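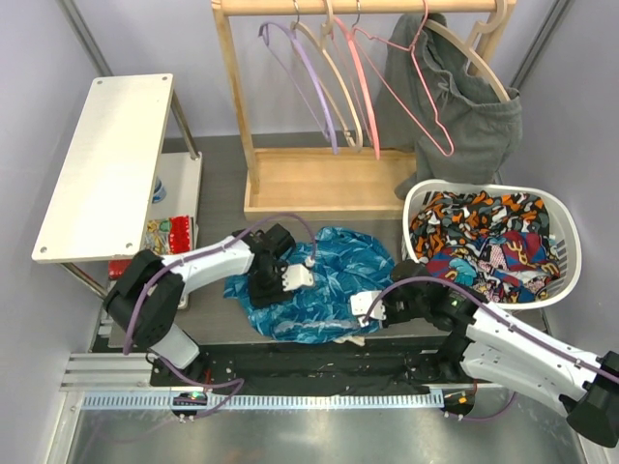 Two arms and a blue patterned garment

Dock levellers – lip keeps dropping early, worth fixing or replace?

dockrat_paul
Morning all. We've got 11 loading bays at our Dralside site and bay 7 has been a pain since October. The leveller comes up fine, the lip swings out, then it folds before the platform has settled on the trailer bed. It's a Kaltero hydraulic, older than most of the lads who use it. Do I throw money at it or start asking for a new one? I love these old units and would much rather keep it going!

bay_nine
Please don't scrap it yet! I had exactly this on two of ours and it was the lip cylinder both times. New seals, bleed the line, top up the oil, and they went like new – I was grinning all afternoon. Get someone in who knows hydraulics and have the lip circuit looked at first.

Magsie
Agree with checking the cylinder, but how often is it cycled? If it's your busiest bay I'd be leaning towards replacement. Seals are cheap, but a bay out of action at half past six in the morning with lorries queuing up the road is not.

dockrat_paul
It is the busiest, yes. Everything from the chilled side goes through it.

Tshepo Hendricks
I look after levellers for a living and really enjoy a good lip fault, so here goes. Look at the hinge before anyone opens up the hydraulics. Grit and shrink wrap get packed in along the hinge tube, the lip can't extend all the way, and then it drops back under its own weight. Take the bay out of use, isolate the power, put the maintenance strut in, and clean the whole length of it. Then grease it properly. You'd be amazed how much muck comes out!

bay_nine
Fair point, though a stiff hinge would normally hold the lip up longer, wouldn't it? Mine were dropping with perfectly clean hinges.

Tshepo Hendricks
It can do either. If it never gets to full extension you've got nothing holding it out. I'm not ruling out the seals, I'd just spend 45 minutes with a scraper before I spent any money.

Magsie
And please nobody go under there without the strut. I know you all know. Saying it anyway.

forklift_fran
Driver's view, if that's any use – replace it. We had a Magnusson fitted on our worst bay last year and the difference going over the lip is lovely. No thump, no spilt pallets, and my back is very grateful.

bay_nine
New ones are lovely, Fran, but you can get a thump gone with decent bumpers and a level trailer. I still say repair.

forklift_fran
We tried bumpers. Skustar ones, good and chunky. They saved the wall but did nothing for my back!

dockrat_paul
Brilliant stuff, thank you. Cleaned the hinge at lunchtime with the strut in (yes, Magsie) and filled half a bucket. It's better, but it still dropped early on two trailers out of the next seven. I've been quoted 2,000 for a cylinder rebuild including the hoses.

Tshepo Hendricks
Half a bucket, love it. Seals then, I'd say, so bay_nine gets a point. Ask them to check the velocity fuse while they're there.

Magsie
I'd still get a price for a new one before you sign that off.

dockrat_paul
Will do both. Engineer's booked, and I'll post what he finds in the cylinder.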